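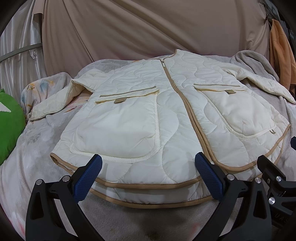 What is the difference between declinism and ordinary pessimism about politics?
Declinism is the belief that a society as a whole is moving downwards from a better earlier state, usually by a process that cannot easily be reversed. Pessimism is wider and looser. A person may expect a poor result from an election or a budget without holding any view about the direction of history.

Asked in: Political ideas and history
Asked by: Fares Bitar
Posted: 2023-11-26

Further detail from the asker: I am preparing a paper of 300 words for the Destlow evening course. The reading list uses both terms and does not define either of them.

3 answers

Justinas Kļaviņa
The short reply printed under the question is sound, but it should be added that declinism requires a point of comparison. A writer must hold, openly or otherwise, that there was a period from which matters have fallen. It is advisable to identify that period in each text on your list and to ask what evidence is offered for it. Gibbon's history of Rome is frequently cited in this connection, as is Spengler's The Decline of the West, the first volume of which appeared in 1918. The two should be kept apart. Gibbon wrote about an empire already gone, whereas Spengler made claims about the future of his own civilisation.

Algirdas Lill
They are the same thing in practice. Use whichever term your tutor prefers.

Emmanuel Rashidi
I must respectfully disagree with the previous answer. Many pessimists have denied that there was ever a better age. Schopenhauer regarded suffering as a permanent condition of life, and on that view there is no height from which to decline. If the word limit allows only one case, I would suggest that one. Please also check whether the limit includes footnotes, as a paper I submitted at 297 words was returned on those grounds.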